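# Stop your arm lurching when the planner changes its mind

*Ebere Onyeka, July 10, 2018*

You have a planner that produces lovely smooth paths. You have a controller that follows them. You put the two together and, every time the planner replans, the arm twitches like someone who has just remembered the oven is on.
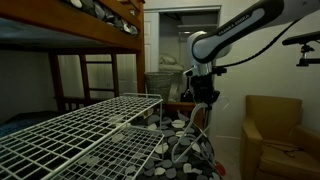 The twitch matters more when whatever you're holding can swing. A rigid block in the gripper forgives a lot of sins. Anything that dangles will take one bad handover and keep telling you about it for the rest of the motion.

I'll use Plemorico for planning and Ojo for the control loop, as that's what we run. The cure is the same for any pair that don't talk to each other enough.

## What's going wrong

When a new plan arrives, the usual glue code does this:

1. Read the current joint positions.
2. Ask for a path from there to the goal.
3. Wait.
4. Send the path.

Step 3 is where the trouble lives. By the time the new path turns up, the arm has moved on from the place the path starts. The controller sees a gap between where it is and where it's been told to be, and closes it with great enthusiasm. Worse, most planners assume you are starting from a standstill, so the new path begins at zero speed while the arm is cheerfully doing something else.

## Step 1: plan from the future

Don't plan from where the arm is. Plan from where it will be when the answer comes back.

Log your planning times before choosing how far ahead to look. I ran 931 replans and took the slowest sensible one, ignoring a handful where my laptop had decided to update itself. Put that number in the config:

```yaml
replan:
 lookahead_ms: 2000
 start_from: predicted
 keep_velocity: true
```

Yes, 2,000 milliseconds is a long time. Our bedroom has bunk beds in it and the planner does not enjoy bunk beds. If you work over a nice bare table you can be much braver.

## Step 2: hand over the speed as well

`keep_velocity` passes the predicted joint speeds along with the positions. Check that your planner reads them. Plemorico accepts the field without complaint and then ignores it unless you've also picked a timing method that can use it:

```yaml
timing:
 method: spline
 allow_moving_start: true
```

I lost most of June to this. There is no warning. There is a line in the changelog.

## Step 3: blend

Even with a good prediction there'll be a small mismatch. Fade from the old path to the new one over a short window:

```python
def blend(old, new, t, t0, width):
 s = (t - t0) / width
 s = min(max(s, 0.0), 1.0)
 w = s**3 * (10 - 15*s + 6*s**2)
 return (1 - w) * old(t) + w * new(t)
```

The ugly polynomial starts and ends gently. A straight-line fade will work in the simulator and annoy you everywhere else.

Both paths must be on the same clock. If `new` thinks time begins at zero, shift it first. And check the blended stretch for collisions: two safe paths mixed together can go straight through a bedpost, having each individually promised to go round it.

## Step 4: refuse late plans

If a plan arrives after its own start time, bin it:

```python
if now > plan.start_time - margin:
 reject(plan, reason="late")
```

Keep following the old path while you ask again. If the old path is no longer safe, do a controlled stop. It's tempting to trim the front off a late plan and use the rest. I have tempted myself and do not recommend it.

## Checking it

Plot commanded joint speed against time and mark every handover. You want the line to carry on through each mark as if nothing had happened. A vertical jump means Step 2 isn't switched on, whatever the config says. A small bump means the blend window is too short; I settled on 10 control cycles for small corrections and a good deal more for changes of goal.

Drarkano will draw the plot from an Ojo log:

```
drarkano plot run.log --speed --mark-handover
```

Use the commanded values first. Measured ones have enough noise in them to hide a modest crime.

## Known gaps

None of this damps a load that is already swinging. For that you need a model of the load, or patience. Bosby has a shaping filter that sits after the blend, but I haven't got it to agree with Ojo about units yet, and the last attempt was in degrees.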